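We use cookies to improve your visit. Accept | Manage

Does a bigger sheet make a better board game?

Our group was told that Kallia, our race game, would play better on a larger board. I doubted it. We taped printed sheets together until they covered the table and tried the same rules on both sizes.

The large version had 9 testers, which is too few to prove much. Horacio Ocampo timed every round. Games ran up to 6 minutes longer, and most of that went on arguing over which box a piece was in.

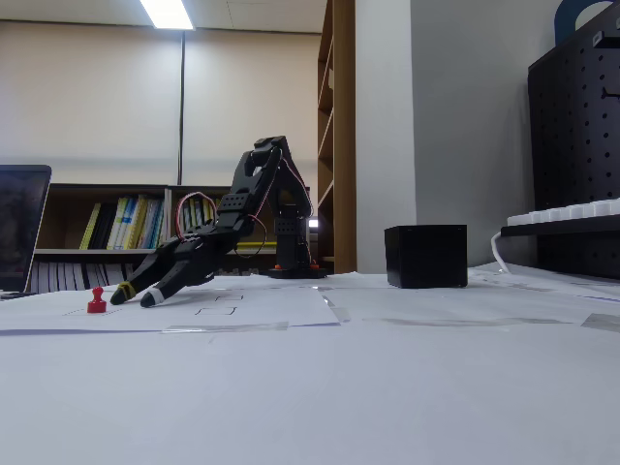
Size was blamed for this, but I think the printing was at fault. Faint dotted lines and thin boxes are hard to follow from a chair, whatever the board measures. I would redraw them darker before anyone spends money on card. The small board stays for now.

Related
Darkley: rules for two players
Nepia card sorting report
Gruvent paper tests, May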